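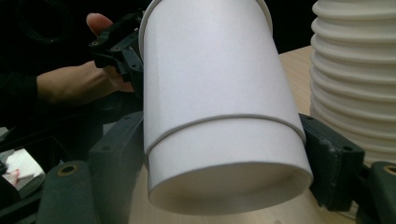 *Paper cups, white.*

# Plindus Short Film Festival: program data

Every film we have screened, in one CSV, kept by Esperanza Zamora. Last cleaned up Sat 10 April. It was worse before.

## What's in it

`films.csv` has 2542 rows, one per screening. A film shown twice gets two rows, and Kostine's surf documentary gets 14 — people keep asking for it.

| column | notes |
|---|---|
| `title` | as printed in the program, typos included |
| `director` | last name first, mostly |
| `minutes` | running time without the Q&A |
| `venue` | `kadeo` or `pier` |
| `prize` | blank for nearly everybody |

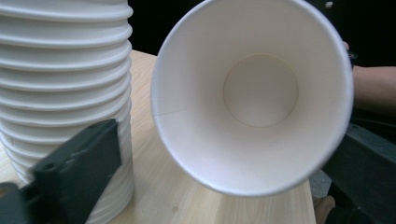 ## Known problems

- The December shorts night has no running times. We remember it as long.
- Lefèvre is spelled three ways. Search for all of them.
- About 40 rows say `TBA` under title. Those films did have titles.
- `pier` screenings moved indoors for rain are still marked `pier`.

## Use

Free for anything. Corrections go in `fixes.txt`, one per line, and get merged after the festival, when we can face it.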